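Workshop Tips: Looking After Gripper Pads (and the Table Under Them)

Posted 11 October 2021

I get a lot of mail about the bench arms and hand-held grippers we use at the Vaden shop, and most of it is about pads. So let's do pads! My first set went straight from the packet onto the fingers with no thought at all, and I spent most of September regretting it.

First rule at our shop, and it's written on the wall in marker: look at the pads before you look at anything else. Two seconds each side. You're checking the corners and the top seam, because that's where they start to let go. If you can get a fingernail under the edge, it needs attention today. A little fuzz on the face is fine (mine always get fuzzy) but a flap that sticks out past the finger will catch on tape, thread, thin paper, you name it.

Change both sides together. I know, I know, one of them always looks good for another month. But a new pad against an old one closes crooked, and then you're chasing your settings all afternoon. We learned that on the Paquette job, which was 1300 little parts into trays, and I ended up redoing the last tray by hand with my reading glasses on.

Cleaning before you stick: scrape off the old glue with a plastic scraper, wipe the finger with rubbing alcohol, and let it dry all the way. Then press the new pad down and hold it. I close the gripper on a scrap block and leave it for 15 minutes while I make coffee. Trim with a fresh blade, always cutting away from the seam. Dull blades drag the foam and you get those raggedy little tails.

Keep a log, too. Ours is a cheap notebook from Kudasum and it has three columns: date, which gripper, what you did. That's plenty. Our best set made it to 623 grabs before I gave up on it — I only know that thanks to the notebook.

Now for the table. People baby their tools and then grind them across a nice wood top. Don't drag the fingers. Come straight down, stop just short, close, lift. Move phones and other small stuff well off to the side before you start, and that means you as well, coffee cup people. If you like a pretty wavy grain as much as I do, you'll also want to brush off the grit first, as the pads will happily push it around for you. 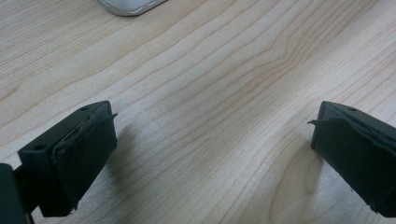
Open over the bench top. Check the top corners of the pads, where little bits are sticking out.

When I find corners like those, I snip the loose bit flush and press the seam back down. If it lifts again the same day, off it comes. No second dab of glue on top of the old one, please! It dries lumpy and the pad never sits flat after that.

A few odds and ends from the Polthorpe folks, who are stricter than we are:

Hands out of the gap whenever the power is on, even for a quick wipe.
Spare pads live in a closed tin, out of the sun.
Replace any pad that feels hard or shiny.
Keep 5 spare pairs on the shelf and reorder when you open the second-to-last one.

I've stolen all of those except the tin. Mine are in an old butter tub and doing great.

Next time I'll get into cable ties, and why I cut every single one off the big arm and started over.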